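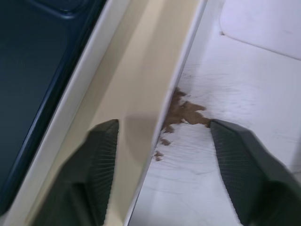
The Ristine Gazetteer of Imagined Lands is now on the reference shelves at the Gustine branch. It is a single volume of 260 pages covering islands, kingdoms, cities and underground countries from novels, legends and games. We bought it mainly for the maps, which are printed in two main colors and are very easy to read. Cream beside dark navy, with a narrow white line running between the two, needs no key to tell one from the other, and the Ristine maps work the same way. Water is dark, land is pale, and the coast is a thin strip of white. Patrons who have trouble with the crowded maps in paperback fantasy novels should find these a relief.

The book has 107 maps. Most fill a page, and a few of the larger continents open across two. When a story's own author drew a map, the editors follow it. When there was none, they worked from the text and marked uncertain borders with a dotted line. The notes at the back tell you which kind of map you are looking at, and it is worth turning to them before you copy anything into a paper or a game.

Entries are arranged by the name of the place, with a second index by title of the work. The title index is the one most people will want. If you remember the book but have forgotten what the country was called, start there. Places with more than one name are listed under the name used first in the source, and the other names send you to it. This is a little slow for the older legends, where a single island can have several spellings — keep a bookmark in the index.

Students often ask whether a book like this counts as a source. It depends on the assignment. For a paper on how writers build settings, the gazetteer is a good first stop and the reading list after each long entry will take you further. For a paper on one particular novel, use the entry to get your bearings and then cite the novel. Teachers generally want to see that you read the book itself.

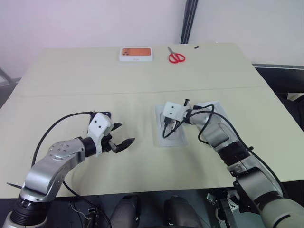

Marlene Ostby
Reference Librarian, Gustine Branch

The writing in the entries is uneven. The long ones are clear and give the climate, the people, the form of government and the main events, in that order. Some of the short ones do little more than give a location and a title. I looked up a few favorites and found one lake placed on the wrong side of its mountains, so check anything that matters to you against the story. The publisher, Prins, has posted a correction sheet, and a printed copy is tucked inside the back cover. Please leave it there.

Game masters will get good use out of the chapter on scale. It explains how far a person can walk in a day on road, in forest and over hills, and how to work backward from a journey in a story to a distance on a map. There is a worked example using a coastline and a caravan. The chapter on naming is shorter, and I thought it was weaker. We have better books on that subject in the language section.

The gazetteer does not circulate. You may use it at any table in the reference room, and the copier by the door will take a full page if you press the book flat gently. For a two-page map, ask at the desk and we will scan it and send it to you by email. The paper is heavy and the binding is sewn, but it is a wide book and should be carried with both hands.

If you would like something to take home, we also have the Tesico Pocket Guide to Legendary Places. It has 100 short entries and small black-and-white maps, and it covers legend only, with no novels or games. Younger readers tend to do well with it. It is kept with the other folklore books and can be borrowed for the usual loan period. There is a large print edition at the main library, which we can request for you.

Both books were ordered in November from the reference fund. The older gazetteer they replace has been moved to the sale cart, where it is priced at 75 cents. The text is still sound, although a previous reader penciled notes on several of the maps.

Suggestions for the next round of reference orders are open now. We are looking at atlases, guides to heraldry and a newer dictionary of myths to take the place of our worn copy. Write the title on a request slip, along with the publisher if you know it, and leave the slip in the tray at the reference desk. Slips without a title are fine too — tell us the subject and we will look for something suitable.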